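Section 4. Changing over from hand fitting to the arm

Who this is for: fitters and line leads at the Beltstead plant whose bench is moving to a Plater cell. Set-up of the controller is in Section 3.

4.1 Before the first shift

1. Read the new job sheet with your lead. Fitters on a Plater cell no longer lift or hold panels. They load, check and sign off.
2. Hand in your bench torque driver at the tool crib. Keep your gauges.
3. Log in at the cell screen with your own badge number. Shared logins are blocked.
4. Call up program 445 and run it in simulation first.

Note: The daily target stays at the hand-fitting rate through October. Stops during training do not count against the fitter.

4.2 Checking the approach in simulation

5. Set speed to slow and step the program to the hold point.
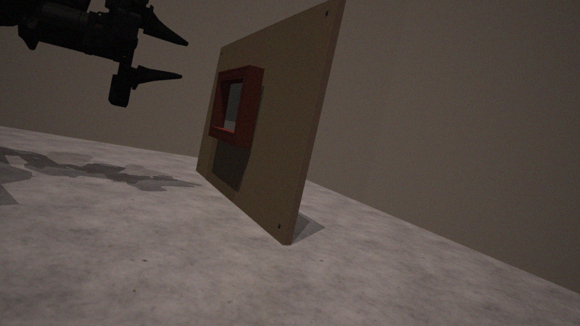
6. Fitters make the call on the approach, and the programmer changes it only when asked. Turn the view until you can see the side of the board as well as its face. At the hold point the gripper should be open and empty, with both fingers pointing toward the red frame and clear of it. If either finger touches the frame or the board, press Reject and write down the step number.

7. If the approach is good, press Accept. The screen shows code 100.

CAUTION: Accept releases the program to the real arm. Make sure the cell gate is shut and everyone is outside it.

For changes to job sheets or shift pay, see Tamsin Tuhiwai in the line office.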